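Findska Cold Pipe Log, release 3

README and data card

Summary

Findska is a set of temperature and flow readings taken from household water lines during cold weather. It was put together to help people who write alert rules for leak sensors, so that a rule can be tested against real nights before it goes into a device. The release covers 40 homes in the town of Poojary over one heating season, with most of the useful cold spells falling in January.

The set holds plain CSV files and a small Python loader. There is no model in the release and no trained weights.

What is in the release

readings/ one CSV per home, one row per minute
homes.csv one row per home: wall type, pipe material, crawl space or basement, sensor placement
events.csv labeled cold events, start and end, event type
claims.csv short notes from homeowners on damage, where they agreed to share them
tools/ loader, unit conversion, gap filler
docs/ wiring notes and the field form

There are 395 labeled events in events.csv. Each has one of four types: near_freeze, freeze_no_flow, thaw_normal, thaw_leak. The last type is rare and should not be used alone to train anything.

Columns in readings/

ts: local time, 24-hour clock
pipe_f: pipe surface temperature, degrees Fahrenheit
air_f: air temperature next to the pipe, degrees Fahrenheit
flow_gph: flow in gallons per hour, blank if no meter is fitted
drip: 1 if the resident reported leaving a faucet dripping, otherwise 0
bat: sensor battery, volts

The drip column comes from the field form and is only as good as the form. Residents filled it in the next morning. A value of 0 may mean no drip or no answer. Use drip_known in events.csv if the difference matters to you.

Collection

Sensors were clamped to the cold line at the point the homeowner thought was most exposed, usually under a kitchen sink on an outside wall or in a crawl space. A second probe hung in free air within a few inches of the clamp. Readings went to a Drirkska base unit in the home and were uploaded each night at 2:00 a.m. Homes that lost power during a storm have gaps. The base unit stores up to 500 readings when the network is down and then drops the oldest.

Clamps were not insulated. In release 1 a few were wrapped in foam sleeve by the residents, and the pipe readings ran warm. Those homes were removed in release 2 and have not been put back.

Labeling

Events were marked by hand from the plots and then checked against the field forms. A near_freeze event starts when pipe_f falls to 34 or lower and stays there for ten minutes. It ends when the reading is above 36 for ten minutes. The start and end rules are in tools/label_rules.py and can be changed. Lavanya Chowdary did the second pass and settled the cases where the plot and the form disagreed.

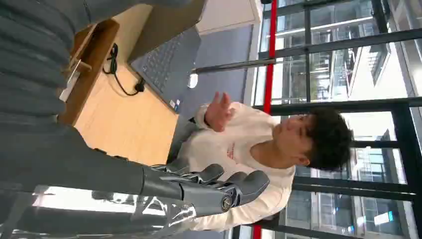
Open laptop on a light wooden desk.

Loading

Python 3.9 or later and pandas are required. From the top folder:

pip install -r requirements.txt
python tools/load.py --home 12 --out home12.parquet

Loading all homes at once needs 800 MB of memory. Pass --chunk to read one home at a time.

Known problems

Home 7 has its probes swapped for the first part of the season. The loader corrects this; the raw file does not.
Timestamps are local, so the clock change in fall gives one repeated hour. Use the row number to keep order.
Flow meters do not register very slow flow. A dripping faucet often shows as zero.
Pipe material in homes.csv is what the homeowner reported. Some entries say "metal" and nothing more.

Limits on use

All homes are in one town with one kind of winter. Do not use the set to state how likely a pipe is to burst in another region, or to set insurance rates. Street addresses have been removed, and home numbers were assigned at random. Please do not try to match them to public weather or property records.

License and citation

Data files are under CC BY 4.0. Code in tools/ is under the MIT license. The Plinance fork uses different column names and is not maintained here.

Cite as: Findska Cold Pipe Log, release 3, L. Chowdary, maintainer.

Report errors through the issue tracker, with the home number and the first bad timestamp.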